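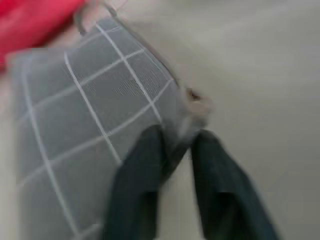 Wastgate site, staff meeting on the new arms
10 August 2026, canteen

In the chair: Edeltraud Sauerland
Present: day shift, evening shift, two from the Andden site
Apologies: Hamann office

1. Welcome
Edeltraud thanked everyone for staying on after shift, and thanked whoever brought the plum cake. She said she would sooner have a long meeting with everybody's worries on the table than a short one where we all grumble in the parking lot afterward, and so a long one it was.

2. How the work is going
The arms now take a share of the returns handling, mostly shoes and small soft goods. Returns are running at almost 300 a day, and the arms had 40 of those last Friday.
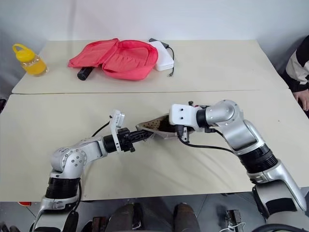
Shoes are still slow going, and handing one from one arm to the other is where the time goes. The evening shift asked that speed not be pushed yet -- they would like to see it done well first, and there was a good deal of nodding at that.

3. What changes for people
This took up most of the evening. Edeltraud repeated what she told us in February, that no hours will be cut at Wastgate this year. Several people said kindly but plainly that they would like that in writing, and she agreed. Nine of us have asked to train as minders. The Andden folks warned that minding is more tiring than it looks, all that watching and waiting, and suggested swapping places every hour. Everyone liked this very much.
There was also a worry that the pleasant, easy items go to the arms and the stained and awkward ones stay with us. Edeltraud had not thought of it that way and was glad to be told.

4. Drulcombe visit
Seats on the bus are still open. Lunch is paid for, up to 400 for the group.

5. Actions
Letter about hours: Edeltraud
Trial of hourly swaps: both shifts
Mix of items, to be looked at again: next meeting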